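We use cookies to improve your visit. By continuing to browse the Hellwood Community Help Pages, you accept our cookie policy. [Accept] [Manage settings]

Oiling a butcher-block work surface before winter

drerell_tenant
Our association occupies a shared workroom on Ibarra Street. The lease requires that the butcher-block surfaces be refinished once a year. The last coat was applied in August of last year, and the product label has since worn off. May mineral oil be applied over an older finish of unknown type, or must the surface first be sanded?

Hellwood Property Desk
Please begin with a water test. Place a few drops on the surface and wait ten minutes. If the water beads, a film finish is probably present, and oil will not soak in until that film has been removed by sanding. If the water darkens the grain, the wood is bare or was previously oiled, and a fresh coat may be applied directly.

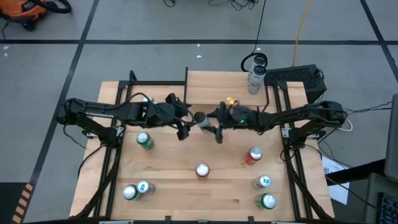
Apply the oil along the grain with a lint-free cloth, leave it overnight, and wipe away the excess. Oily cloths should be laid flat outdoors to dry -- never folded or left in a bin. Tenants should also keep the receipt, as clause 388 of the standard lease asks for proof of upkeep.

Trastiline
Agree with the water test. We sanded ours without checking and it was a wasted afternoon.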